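Clakley sign goalkeeper they have been chasing for three windows

November 8, 2019

Clakley have signed a goalkeeper from Plorkdale on a free transfer, ending a pursuit that has lasted through three transfer windows, two managers and one change of kit supplier.

The 24-year-old has put his name to a deal that runs to the end of next season, with an option for a further year that the club describes as "mutual". Clakley described the last goalkeeper's option as mutual too, and he now plays in another state.

He goes straight into the squad for the home match against Lamgate, registration permitting. The paperwork was lodged with the league office shortly before the deadline, and the league office has confirmed it received something.

Clakley have been short of a keeper since the second round, when their first choice broke a finger at training and their second choice was found to be ineligible, having played 19 minutes for another club in a pre-season cup tie that everybody had forgotten except the other club. A defender has filled in for the past 5 matches. He has been brave, tall and available, and has let in a good many goals from long range, including one from a clearance.

The new man made his name at Plorkdale two seasons ago, when he kept clean sheets in three straight away games and saved a penalty in the semi-final with his shin. He has since lost his place to a younger player and spent most of this year on the bench, where by all accounts his attitude was excellent and his view of the game improved.

Plorkdale had turned down a fee for him last year, believed to be in the low four figures. They were offered it again in the winter and turned it down again. His contract has now run out and they will receive nothing, apart from a paragraph of thanks on Clakley's website and the return of two training tops.

"We wish him well and we think he is joining a club that suits him," a Plorkdale statement read. Supporters of both clubs have spent a day or so working out whether that was meant kindly.

The Clakley manager was in good spirits at the media call, held in the room under the grandstand while the mower was going outside. He said the club had looked at a number of options and had always come back to the same one, mainly on account of the other options signing elsewhere.

"He's a proper keeper," the manager said. "He catches it. You forget how much you like that until you haven't had it for a while."
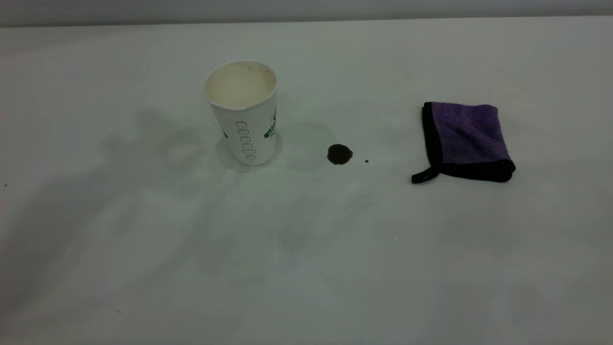 When will the new goalkeeper make his debut?

The earliest he can play is the home match against Lamgate, provided the league clears his registration before the team sheets go in. If it doesn't come through in time, the defender keeps the gloves for another week and the new signing will watch from the stand.

Asked if he felt sorry for the defender, who has given up a month of his natural position for the cause, the manager said he had spoken to him and that the defender was "rapt". The defender was seen running laps a short time later and did look happier than he has for some weeks.

It is Clakley's third signing since the window opened. The first was a winger on loan, who scored on debut and has since had a hamstring. The second was a holding midfielder from Swanepoel, who arrived with a reputation for tidy passing and has been sent off twice, both times for things he said. The club says it is pleased with its business overall.

Money for the latest deal has come partly from the sale of a striker to Lamgate in the off-season, a move that was unpopular then and has grown steadily less popular with every goal he has scored. He will line up against his old side in the same match. Clakley's supporters have not settled on how to greet him. One group favours polite applause in recognition of his years of service. The other group is larger.

Lamgate sit second on the ladder and have lost once, away at Plorkdale on a pitch their coach called "agricultural". They have a full squad to choose from and are expected to go with the same eleven that started the last two matches. Clakley are ninth, three points clear of the bottom two, and have not beaten Lamgate at home in any competition since the old grandstand came down.

The home side will be without the winger, the suspended midfielder and a left back who is at his sister's wedding. The club approved the leave in autumn, when the fixture list showed a bye. A junior is likely to start in his place. He is seventeen, quick and well thought of, and will be marking the striker.

There was some confusion at the unveiling over the new goalkeeper's shirt number. He had asked for 1, which belongs to the man with the broken finger, and was offered 31, which he declined, then 23, which turned out to have been printed already with somebody else's surname. He will wear 40. The club shop had no shirts with 40 on them but expects some to be in before Christmas.

The player himself kept things brief. He thanked Plorkdale, said he was looking forward to meeting the lads, and agreed that Clakley was a big club, a question he was asked in three different ways. Pressed on whether he had been nervous about the length of the negotiations, he said he hadn't known they were going on.

"My agent rang and said they'd been keen for ages," he said. "It was nice to hear. I would've picked up if they'd called."

The club has since explained that it had been using an old number.
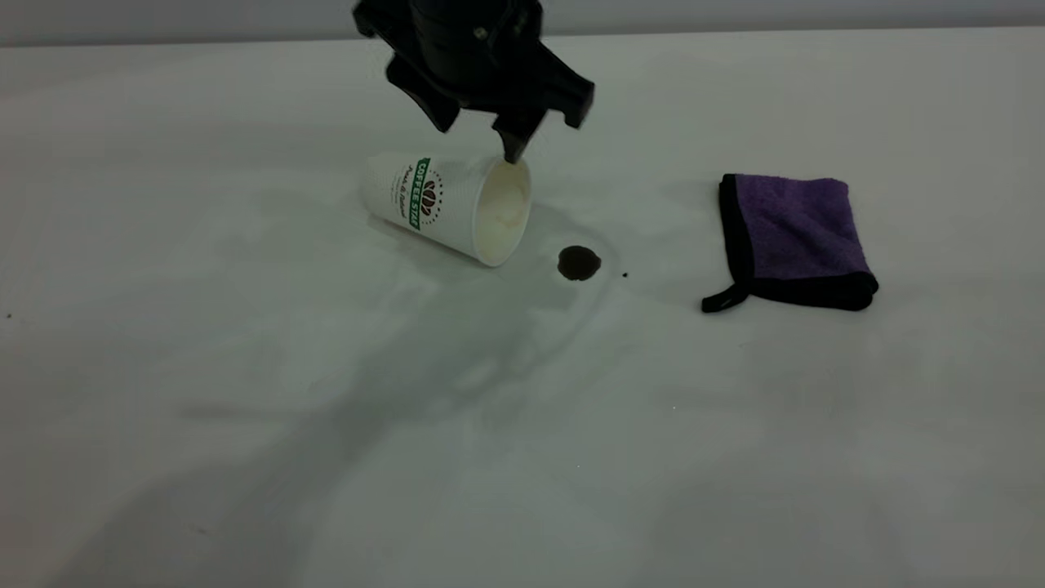
White paper cup on its side on a white tabletop.

He trained for the first time with his new teammates on the back pitch and came through without trouble. The session finished with shooting practice, at which he saved most of what was on target, a smaller share of the total than he may have been used to. The goalkeeping coach, who is also the assistant physio and drives the bus to away games, declared himself satisfied and went to look for the balls.

Defensively, the numbers are not flattering. Clakley have the worst record in the division for goals let in from outside the box and the second worst for corners, and have kept a single clean sheet, in a match abandoned at half-time for lightning. The league has ruled that the match must be replayed in full, so the clean sheet has gone too. The club wrote to object and got a reply thanking it for its interest.

A new date for that fixture, away to Swanepoel, has yet to be agreed. Swanepoel would like it played midweek under lights. Clakley have pointed out that several of their players work and that Swanepoel's lights were a factor the last time the sides met there, when one bank of them went off at a corner and came back on with the ball in the net. Talks are continuing, and the league has asked both clubs to copy it in on fewer emails.

The man with the broken finger has had the splint removed and is back doing light work, mostly kicking. He is expected to be available again early in the new year, at which point Clakley will have two fit goalkeepers for the first time since the pre-season photo. The manager was asked who would be first choice then and said it was a lovely problem to have and he would rather not think about it yet.

There may be one more arrival before the window shuts. Clakley are understood to want cover at left back and have made an inquiry about a player at Plorkdale, who have said he is not for sale. His contract is up in eighteen months.

Elsewhere, Lamgate have extended their coach's deal by a further year and confirmed that work on the northern end terrace will begin when the season is over. The terrace will hold 300 when complete. It held slightly more than that before the work was proposed, but the new one will have a rail.

Gates for the match open an hour before kick-off. Season ticket holders should use the entrance on the car park side, as the main turnstile is still jammed. Entry for under-12s is free with a paying adult, and the canteen will be cash only until further notice.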